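4. Fitting the Prilance door closer

Read this section through before drilling. The closer suits inward-opening doors up to 100 cm wide.

1. Shut the door and tape the paper template to the top corner on the hinge side.
2. Mark the four body holes and the two arm holes.
3. Drill each hole to a depth of 40 mm.
4. Screw the body to the door with the speed valves facing the hinges.
5. Fix the arm to the door frame and join the two parts with the short bolt.

Caution: Do not unscrew a valve fully. Oil will escape under pressure and the closer cannot be refilled.

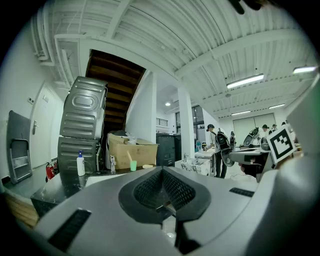

Cherry Mae Estrella writes that on her door at Hollthorpe the latch would not catch until she had opened the latch valve by a quarter turn, and that she left the sweep valve alone.

6. Open the door wide and let go. If it slams, turn the sweep valve clockwise a little and try again.
7. Clip on the cover.

Note: In cold weather the oil thickens and the door closes more slowly. Check the setting again in June.

Spare arms are listed under part number 179. Covers are sold separately.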